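# Where Does All the Shine Come From? The Secret Life of White Paper

Grab a sheet of plain white paper. Any sheet will do, even the back of an old homework page. Now look at it, really look at it, for as long as it takes to sing the alphabet song.

Is it white? Of course it is! But is it the same white all over? Tip your head. Move your hand above it. Carry it over to the window. I'll bet you can find gray parts, bright parts and maybe even a bit of yellow or blue. Plain old white is one of the sneakiest colors there is, and it's hiding a whole lot of science.

## Light is a bouncer

Light travels in straight lines until it hits something. When it hits a mirror, it bounces off very neatly, the way a ball bounces off a gym floor. That's why you can see your face in there.

Paper feels smooth, but up close it is a tangle of tiny fibers, all squashed together like a plate of noodles somebody sat on. Most paper is made from wood, and those fibers came from inside a tree! When light lands on the tangle it bounces off every which way, up and sideways and back toward the lamp. Scientists call this *scattering*.

Sunlight is a mix of all the colors of the rainbow. White paper scatters nearly all of them back out to your eyes, and your brain adds them up and says "white!" A red crayon mark soaks up most of the other colors and sends back mainly the red. Black paper soaks up nearly everything, so hardly any light comes back to you at all.

## So why is some of it gray?

Light has to get to the paper before it can bounce off. If your hand blocks the lamp, less light reaches the spot underneath, and you see a shadow. The paper didn't change one bit. It just has less light to play with.

Big soft things make soft shadows. A cloudy sky or a wide window sends light from lots of directions at once, so the edge of the shadow goes fuzzy and fades out slowly. A small bright flashlight in a dark room gives you a crisp edge, perfect for shadow puppets.

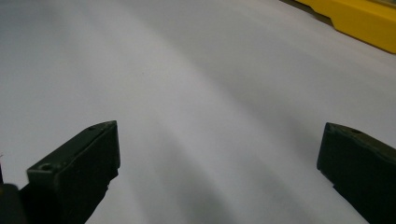
Curves do something wonderful too. Bend your sheet a little so it makes a gentle hill. The side facing the window gets bright, and the side facing away turns gray, with every in-between shade on the way over the top. Artists use this all the time! When they want a circle to look like a ball, they shade one side darker, and your brain falls for it every single time.

## Try it: the Great White Hunt

You will need:

- 3 white things (paper, a sock, a plate, an eggshell, whatever you can find)
- a lamp or a sunny window
- a pencil and a notebook

1. Put your white things side by side in the light.
2. Squint at them. Which one is the brightest? Put them in order and write it down.
3. Now move them into a shady corner and squint again. Did the order change?
4. Hold something yellow right next to the paper, very close. Look for a faint yellow glow on the white. (A yellow cup or a bright sponge works well.)

Step 4 is my favorite. The yellow thing is bouncing yellow light onto the paper, and the paper is bouncing it on to you. Painters call that *reflected color*, and once you've spotted it you'll find it on walls, on ceilings and under people's chins when they hold a buttercup.

## A peek at your eyes

Your brain is a fantastic helper, but it does cover things up. It knows the paper is white, so it tells you "white" even in the evening, when the light from the lamp is much more orange. To get around it, roll another piece of paper into a tube and peek through at one small patch of your white sheet. With everything else hidden, you may be surprised by the color you see in there!

Write down what you find, in the morning and again before bed. Same paper, same table. And please don't look through the tube at the sun, or at the bulb of a lamp. Point it at the paper only.

## Words to keep

**Fiber:** a thin thread, like the ones squashed together in paper.

**Scatter:** to bounce off in lots of directions.

**Shadow:** a place where something is blocking the light.

**Reflected color:** color that bounces from one thing onto another.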